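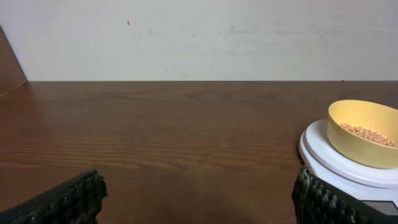 A day at the Vondden veneer works

I have wanted to see veneer being cut ever since I stripped my grandmother's sideboard and found that the beautiful part of it was thinner than a postcard. So when the Vondden works announced an open day I put my name down the same evening, and on 23 March 2019 I was standing at the gate with my notebook and a cheese roll, a good half hour early and very happy about it.

Vondden sits at the end of a lane behind the railroad, and you smell it before you see it. People had told me to expect sawdust. There is hardly any. What you get is steam, a warm, slightly sour smell like strong tea with something peppery in it, and it hangs over the whole yard. It comes from the cooking vats, and I still had it in my coat two days later.

We were split into groups at the gatehouse and mine was led by Bence Pintér, who runs the slicing hall and has a voice made for it. He started us in the log yard, in the drizzle, under sprinklers. Yes, sprinklers, in the rain! The logs have to be kept wet from the day they arrive so the ends don't split, and the system runs on a timer whatever the sky is doing. Walnut on the left, oak down the middle, and at the back a short row of cherry that he kept drifting toward. Each log had a metal tag hammered into the end. The one nearest me was 3,911 and I wrote it down, thinking it would be fun to find it again later in the tour. (I didn't. It had weeks to wait, apparently.)

Buying is the part he says takes longest to learn. You are paying for the inside of something you can only see from the outside. He showed us how a buyer reads the bark, where a twist in the ridges gives away a twist in the grain, and a little closed-over scar the shape of an eyebrow that means there was once a branch there and there is now a knot underneath. A woman in our group asked how often they get it wrong. "Often enough that we have a shelf for it," he said, and later on we saw the shelf. It had a lump of iron fence bracket on it, a horseshoe, and a row of bullets that had been sitting inside an old oak for who knows how long. Every log goes through a metal detector now.

From the yard the logs go to the band saw to be halved or quartered, and then into the vats. I could have stayed at the vats all morning. They are long concrete pits with steel lids, and when the crane lifts a lid the steam comes up in one great slab and everybody disappears. Oak cooks for a couple of days, walnut longer, and the color shifts as it goes. Walnut comes in with pale streaks of sapwood and a purplish heart, and the cooking evens the two out and warms it all up. Cherry is the fussy one. A bit too hot and it goes muddy, so it gets its own vat and its own chart on the wall, filled in by hand in pencil.

Then the slicer. I had pictured something like a giant plane and I suppose that is fair, except that here the wood moves and the knife stays put. The half log, called a flitch, is clamped to a heavy steel bed that swings it down across the blade, and on each stroke a sheet peels away and slides out onto a belt. The noise is a soft, wet slap, over and over. The thickness that day was set at 6 tenths of a millimeter. Bence caught a sheet as it came off and passed it around, and it was hot and floppy and damp, like a lasagna noodle as long as a door is high. You could see the shadow of your fingers through it.

What got me was the order of things. The sheets are stacked exactly as they leave the knife and they stay in that order through the dryer, the clipper, the measuring bench and the warehouse, all the way to the customer. That's how you get those mirrored patterns on cabinet doors. Two neighboring sheets are nearly identical, so you open them like a book and the grain meets in the middle. If somebody drops a bundle and it gets shuffled, it is worth a fraction of what it was. We all stood a little farther back from the belt after hearing that.

He explained the cuts with a carrot, which I am going to steal for the next time I have to explain this to anyone. Slice straight down through the log and you get the arches and swirling ovals that people call cathedral. Turn the quarter so the knife meets the rings square on and you get straight pencil lines, and in oak you also get the silvery flecks. Same tree, same machine. I have always thought of myself as a straight-grain person, and I came out of there a complete convert to swirls.

The dryer is long and hot and not much to look at, so we went through it fairly quickly. The clipping room is better. Two women work a guillotine there with a laser line to guide them, and they trim each bundle for defects so fast that I couldn't see what they had seen. One of them let us try to spot the flaw in a bundle of ash before she cut it. Our whole group chose the wrong corner.

Lunch was in the canteen and it was bean soup with smoked sausage, very good, with bread from Busta, the bakery in the village. Get there early if you go. The second group was down to soup and apologies.

After lunch we saw the warehouse, and this was the room I'd come for. There were 2,000 bundles in it that day, laid flat on racks up to the roof, lit cool and kept humid. You are allowed to walk down the aisles and look, and if you ask nicely they will pull a bundle out and wipe the top sheet with a damp cloth so you see how it will look under a finish. I asked nicely a lot. There was a plum with green in it. There was an elm burl like the surface of a boiling pot. Bundle 574 was a walnut with a ripple across the grain that moved as you walked past it, and I went past it four times, and a man named Veres from a piano workshop told me politely that it was already his.

He turned out to be great company. He buys here twice a year and he talked me through what he looks for, mostly an even color from one end to the other and no tiny pinholes near the center line. He also told me to stop sanding veneered furniture the way I sand solid wood, which I probably needed to hear. Use a card scraper, keep it sharp, and quit while you still like what you see.

The last stop was a pressing demonstration, with a small panel glued up in front of us under a hot press. A few minutes, and out it came flat as glass. They use a glue called Fenell for the demonstrations and the smell of it is the only thing all day I didn't enjoy. A young apprentice then rubbed oil into one half of the panel with a rag, and there was a proper gasp from the back of the group. I may have been part of it.

Some practical things if you're thinking of going. Wear closed shoes with a grip, as the floor by the vats is slick. Bring a layer you can take off, because you go from the cold yard to the vats to the dryer and back outside again. The tour is on foot and includes one steep metal stair up to the slicer platform, though they will take you around by the ground floor if you tell them at the gate. Photos are fine everywhere except the measuring bench. There is a box of offcuts by the exit and you pay by weight, cash only. I came away with a roll of oak, a roll of cherry and a small piece of the plum, and had to hold them on my lap the whole way home on the train.

They run a second open day in November, when the fresh logs start coming in, and Bence says the yard is much fuller then. I've already asked to be put on the list. I'd like to see what they find in 3,911.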